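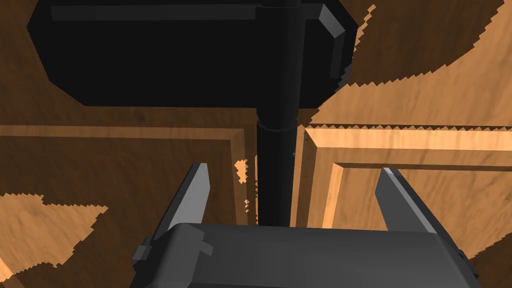 A black rod runs straight down past a big black block, with a gray bracket at the block's right end.

I learned to type on a machine that weighed more than my dog. It was my aunt's, it lived on a metal cart with one bad wheel, and every time I hit the return the whole cart crept toward the window. I was 26 before I owned a computer, and I still hit the keys so hard that people on the phone ask if I'm doing carpentry.

So when a friend told me there was a typing club meeting above the old Rampersad shoe store, I signed up before she'd finished the sentence. A typing club! Grown people, in a room, typing on purpose!

You bring your own machine or you borrow one from the shelf (get there early, because the good ones go fast and you'll be left with the one whose "e" sticks). There's coffee. There's a timer. Bevan Treloar runs the thing, and he starts every session by reading out a page of something dull, like a lease, and we all take it down. Then we swap pages and circle each other's mistakes in pencil. I had 20 on my first page. I'd like to say it was the borrowed machine, but the woman who used it after me had 2.

What surprised me was how much of it my hands remembered. I couldn't tell you where the semicolon is if you asked me over dinner, but put me in front of the keys and my pinky just goes there. Bevan learned in high school with a cloth draped over his hands so he couldn't peek, and he's threatened to bring cloths for all of us in October. I'm hoping he forgets.

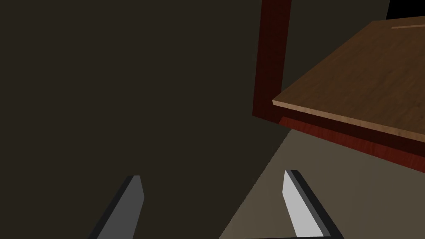
The second half of the evening is looser. Some people write letters. One man is typing out his mother's recipes, all 144 of them, with her spelling left in, and he'll read you one if you stand near him long enough. I've been writing to my cousin, who moved to a town called Celov and doesn't care for email. My first letter went out dated 8 September 2002, with a coffee ring on it and a whole line in capitals where I'd hit the lock and not noticed. She wrote back asking what I was so mad about in the third paragraph.

I'll admit the letters come out different. I can't go back and fix the opening, so I quit fussing over it and get to the part about the neighbor's fence. If I lose my way in the middle of a sentence, well, there I am, and I have to get out the far side somehow. My cousin says I sound more like myself. My editor would probably like a word with her.

Would I do my real work this way? No. I wrote this piece on my laptop, and I moved the paragraph about the cart four times. But I did buy a typewriter, a tan portable with a Stitora sticker on the lid that I can't get off, and it sits on the kitchen table where the fruit bowl used to be. The ribbon is nearly shot. Bevan has given me the name of a man who still re-inks them, and I'm going over there as soon as I can find something to carry the thing in.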